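27/08/2025

**Edholm tablet line back up after a summer of sticking**

Hirnent has restarted the larger of its two tablet presses at Edholm, ending a five-week stretch in which the plant's best-selling antacid was made slowly, in small lots, and with a good deal of muttering.

The trouble was sticking. Powder clung to the punch faces, the tablets came out with pits where the logo should have been, and inspectors sent back lot after lot. The logo, a small looping H, was redrawn last winter at the request of the marketing department. It has very tight loops. Powder likes tight loops.

Conceição Moreira, who runs the press room, said her team spent the first part of August changing everything except the logo. They dried the granules longer. They tried a different lubricant, then more of it, at which point the tablets stopped sticking and also stopped dissolving on time. "We had made a very handsome pebble," she said.

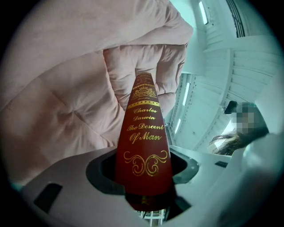

The fix came from Kuusk, the toolmaker, which supplied a set of coated punches with the lettering cut shallower and the inside corners opened up. A trial run of 200 kilos went through with 16 tablets pulled for picking, a number the plant is happy to live with. The H now looks a little more like an N from certain angles. Marketing has been informed.

Full output is set at 80 kilos an hour, the same as before the redesign. Hirnent would not say what the new tooling cost, or the old logo, or the one before that.

Pharmacies should see normal supply of the 5-mg mint chewable by the end of next month. The fruit version will take longer, as it is pressed on the smaller machine, and that one has been lent to the Giltus project – a once-a-day heartburn tablet in two layers that has so far shown a strong preference for being two tablets. Moreira said the layers part company somewhere between the press and the coating pan, usually when a visitor is watching.

Giltus was due to go to stability testing this summer. The company now describes the timing as "under review" and says the delay has nothing to do with the punches, although a second set has been ordered from Kuusk. They will carry no logo.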